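**Oiling a butcher-block table, worth the faff?**

**mossybucket**
So we've finally got rid of the glass dining table (fingerprints, never again) and I'm after a big wooden one, butcher-block style, pale top and dark legs. My sister-in-law reckons I'll be oiling it every five minutes and I'll hate it by June. Is she right? We've got 3 kids and a dog who thinks he's a kid. There's one called the Guvberg I keep going back to, but the shop bloke just said "it's oiled" and wandered off.

**teapot_and_a_half**
She's a bit right, sorry! I did mine once a month to begin with and now it's maybe twice a year. Pop on some oil, leave it while you have a cuppa, wipe off what hasn't soaked in. Takes me 16 minutes, I timed it once to win an argument. Do the underside as well or the top can cup. Mine's a Burura and it's had felt tips, curry, the lot.

**gravelpit**
Disagree with all of this. Get it varnished and forget about it. I spent £100 on fancy oils and cloths before I gave in and sanded the thing back. Never looked lovelier than the day I stopped fussing with it.

**teapot_and_a_half**
Varnish is fine until it chips, and then you've got to strip the whole top. With oil you just rub the bad patch down and go again. I know which one I'd want with a dog about.

**mossybucket**
Ooh, now I'm torn. This is the sort of look I mean, by the way, the mixed planks with a bit of pink in them:
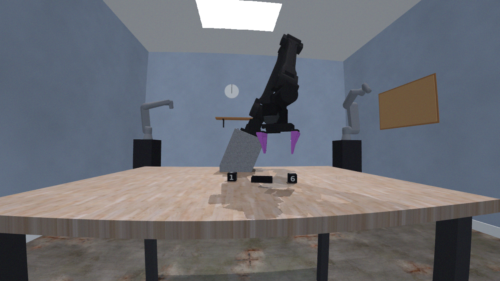
*Pale streaky top, charcoal legs. Want!*

I do worry the light wood will show every tea ring going though. And would you match the chairs to the legs or the top?

**gravelpit**
Legs. Dark chairs hide everything. And tea rings show on any wood if you leave them, so buy coasters.

**plumduff82**
Coming in on the chairs, I'd go light, or mix them. We've got odd ones from the Cronin clearance place and I love them. Watch the leg position too, ours are right at the corners and you can squeeze an extra person on each side. Our old Bernlow had them set in and somebody always got a knee in the wood.

**gravelpit**
Odd chairs make my teeth itch but each to their own

**mossybucket**
Right, I'm going back with a tape measure. Which oil though, teapot? There were 3 on the shelf and they all looked the same to me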